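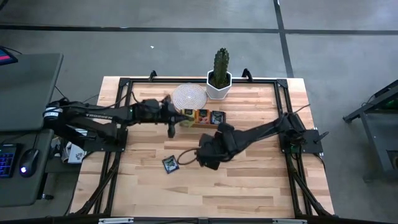 Hi Nasrin,

You asked for something short on where the snack corner money has gone, so of course I've written you a page and a half. Everything up to 2021-11-24 is in here.

The big news is that we've settled on the tray! You'll remember I went back and forth on this all through the summer. The deep bins we started with in June held plenty, but people just dug around in them and the packets ended up crushed at the bottom. The small wooden tray is so much nicer. Packets stand up in a row, you can see the fronts, and you take one and go. I bought the first one out of the Norcombe allowance and it cost $25, and I'd like to get three more the same for the other floors if you're happy with that.

We're going with mixed colors in each tray — one yellow, one orange, one dark blue — so there's a choice without anybody having to ask what's left. Jozefína wanted to sort them by flavor, a whole tray of each, and we did try that for a week on the Gudov side. The orange ones were gone by lunch and the dark blue ones sat there looking sad, so mixed it is.
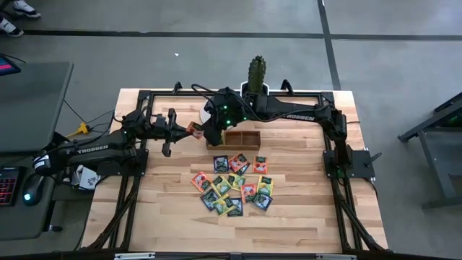

Restocking is the part I'd like to get better at. At the moment whoever does it tips the spares out flat on the table, picks out what they need and stands them up in the tray, and then the rest goes back in the cupboard (usually!). It's fine for one tray. For four I think we need a proper box for the spares with the colors kept apart, and Jozefína has her eye on one from Gilell at $46. I haven't ordered it. Say the word and I will.

On numbers, we've gone through 486 packets since the summer, and some 70 of those were for the Hashemi open day, so please don't take that month as typical. I've put the receipts in the shared folder, except for one from the corner store that I'm still hunting for. It's a small one, I promise.

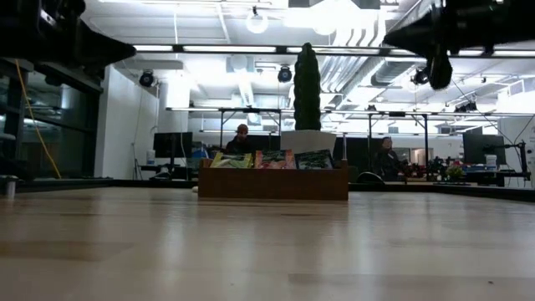
The cactus is staying, by the way. I know it wasn't in the budget, and I paid for it myself, but it makes the table look like somebody cares about it and people can spot the snacks from across the room. The white pot goes well with the wood too. I've got a woven coaster as well, which I'd first meant for under the pot, but I like it off to the side and somebody can put a mug on it.

Still to do before the next report: order the trays, pick a spot on the second floor that isn't right next to the radiator, and write up a little restocking note so it doesn't all live in my head. I'd also like to ask people what they'd want besides the three we have now. Jozefína is already lobbying for pretzels.

Could you let me know about the trays and the Gilell box when you get a minute? I can place both orders the same day.

Thanks so much, and I'll send the missing receipt as soon as it turns up.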